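garrafeira-bancada
Ficha do conjunto de dados

Resumo

Conjunto de registos sobre a arrumação de garrafas escuras numa garrafeira de arame cor de cobre, pousada numa bancada forrada a papel kraft. Preparado pela Urnevura para o projeto Grukar. O tema é a garrafeira: como as garrafas entram nos encaixes, como ficam apoiadas e o que o arame tapa conforme o ângulo.

Conteúdo

São 3000 registos, dos quais 2000 para treino. Cada registo tem imagens de vista fixa e de vista próxima, mais uma linha de texto com a tarefa pedida. A pasta "grelha" guarda imagens da bancada.

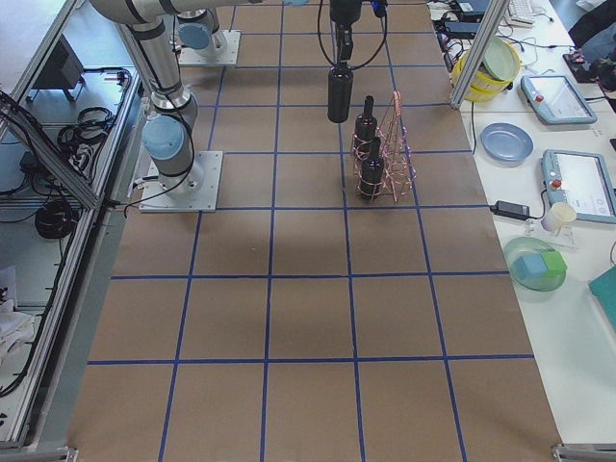
Os textos das tarefas estão em português e são curtos: "põe a garrafa na garrafeira", "tira a garrafa da frente". Não foram corrigidos depois de escritos, por isso há variações como "suporte" e "garrafeira" para o mesmo objeto.

Bancada

O papel está dividido em quadrados por fita azul. A fita foi colada à mão e tem pequenas ondulações na borda. Quem precisar de medidas exatas deve usar o ficheiro de calibração e não a fita.

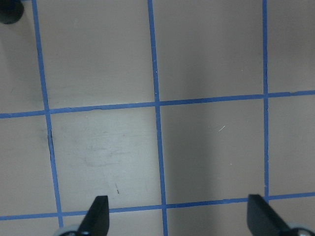 Posso usar os quadrados como coordenadas?
Servem para indicar uma zona, por exemplo "fila do fundo". Para posições finas não chegam.

Anotações

Cada garrafa tem um contorno e um estado: na garrafeira, fora dela ou suspensa. Quando o arame passa à frente do vidro, o contorno segue a forma da garrafa inteira. A versão anterior, Groen, cortava o contorno em cada arame e deixou de ser mantida em maio.

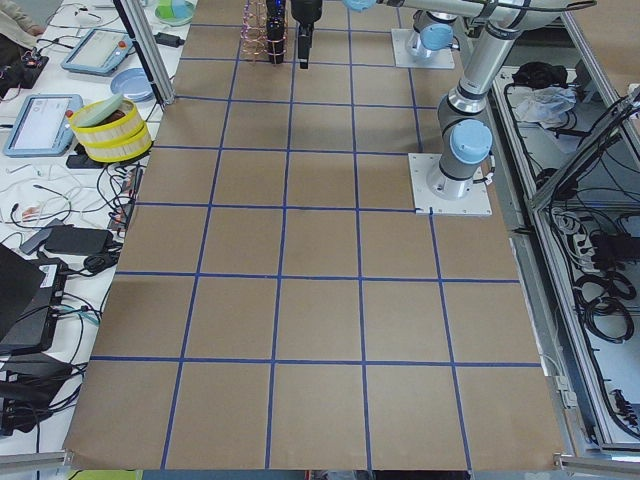
LIMITAÇÕES CONHECIDAS

A garrafeira é sempre do mesmo modelo. As garrafas são escuras e confundem-se com outros objetos pretos, sobretudo nas vistas fixas. Em 1092 registos o estado foi revisto uma segunda vez por causa disso; a coluna "revisto" indica quais.

A mesa branca ao lado não está anotada. Os cabos e objetos que lá aparecem mudam de sessão para sessão.
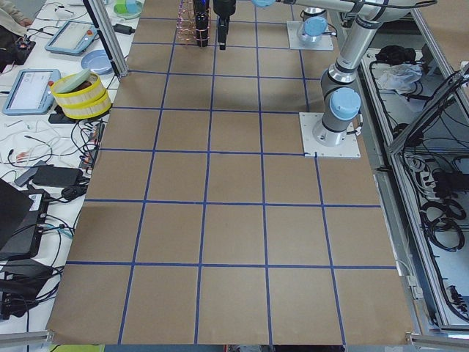
O papel ganha vincos com o uso e as bordas enrolam. Não foi feita qualquer correção de cor.

Estrutura

registos/
contornos/
grelha/
tarefas.csv
calibracao.json

Licença e contacto

Uso livre para investigação, com indicação da origem. Erros nos contornos devem ser comunicados no repositório Plarnesgate, com o número do registo. Estão previstas 5 correções para a próxima versão, todas em tarefas.csv.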